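Grow notebook, Woststead, back room. September, wk 2 of flower

Lights on 6:10 am. 18 plants in the tent, all Kobzar except the two Cilel cuts Darius brought over. Runoff pH creeping up again on the Kobzar side. Flushed those, left the Cilel alone.

Smell check, rubbed stems only: Kobzar is diesel first then something like orange peel. Cilel way sweeter, almost bread dough. Severyn says he gets pine. I don't.

Stretch is worse than last run. Tallest is up against the second net, bent it over and tied it. Snapped one side branch doing it, taped, will see.

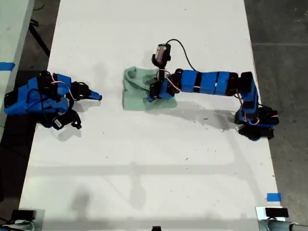
Dry room: hygrometer reads high in the corner by the door, fine everywhere else. Moved the fan. Recheck tonite before lights out.

Jars from the Riment batch. Burped all. Net after trim 263 g, small stuff another 119 g, kept seperate for hash. Riment smoked harsh at first tasting, better now, still a bit of hay on the exhale. Earthy, pepper at the back. Heavy body, sleepy, not much going on up top. Darius wants to cross it with Kobzar. I'd rather run Riment once more first, only had the one pheno and it was slow to root.

Todo
- order more jar lids, wide
- defol lower third of Kobzar, not Cilel
- ask Severyn where the good loupe went
- label the clones!! dont trust the tray order
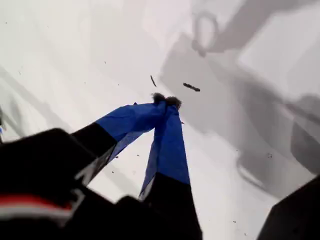

Finger tips, close up. Blue wrap is creased.

Lights out 6:10 pm. Corner reading came down a little, leaving fan where it is. Trichs still clear on everything, no point looking again till next week.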